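三月，晚上

今天的活从下午三点干到现在，手上还有扎带勒的印子。

先记接线。Skatar 转接板昨天重新焊过，右臂的通讯不再掉了，左臂启动时还是要等一会儿才认到。我把左臂的总线终端电阻拆下来量了一遍，阻值正常，又装回去。Lilian Mabula 说问题多半在供电，她那台也出过同样的毛病，后来换了粗一号的线。手头没有那种线，先不动，写在单子上。

下午主要跑取放程序，第 657 版。版本号是从去年夏天一路加上来的，中间删掉不少，没有重新编过。

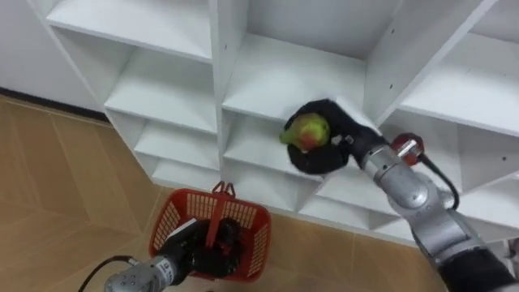
手腕的偏航角我改了两次。原来的程序让右手平着伸进格子，指尖总是先碰到层板的前沿，力矩一超就停。现在改成先抬高，再斜着往里送，手指收拢以后整只手往左上转一点，再退出来。右手拿着那个黄绿带红的果子停在中间下面那一格的前沿，左手提着红篮子，位置比右手低，两只手之间隔得还是远。下一步要让左手把篮子往右上送，右手少走一段路。篮子的提手是立着的，右手过来的路线得绕开它，这个避让点我先手工填了一个，以后再想办法自动算。

手指的电流上限调到 6，再高我不放心，再低又怕抓不牢。Osex 的论坛上有人写过一张表，按物体大小分档，我抄在笔记本后面了，还没照着试。

四点多 Shireen Oosthuizen 打电话来问腿的事。我跟她说腿这个月不碰，只做上半身。她觉得可惜，说 Wokum 那套步态代码她已经整理好了，随时可以发给我。我让她先发，我存着。她还问背后那些线什么时候收拾。我说等传感器定下来再说，现在扎好了，过两天又得剪开。她不太同意，讲了很久线束的事，讲得有道理，我记了两条：一是信号线和电源线分开走，二是每根线两头都贴标签。标签纸家里还有一卷，明天先从肩膀那一段贴起。

晚饭吃的剩面。吃完又看了一遍日志，右肩第 7 次运行时有一个尖峰，别的几次都没有。我把那一段单独存了出来。Lyons 的减速箱加过一次油，之后声音小了，这个尖峰应该和它没关系，先看看编码器。 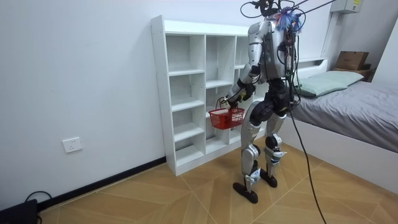

只做上半身的取放，腿要不要通电？

目前不用通电。腿部的驱动器单独一路开关，关着的时候手臂程序照样能跑，只是软件里要把下肢关节设成忽略，否则启动自检过不去。这个设置在配置文件第二段，我前几天忘了改，白白重启了好几回。

明天要做的：量左臂供电的压降；贴肩膀的标签；把避让点的数值抄进程序注释里，免得换版本时丢了；给 Lilian 回信，问她换的线是什么规格。

电池拿下来充上了，绿灯还没亮。先睡。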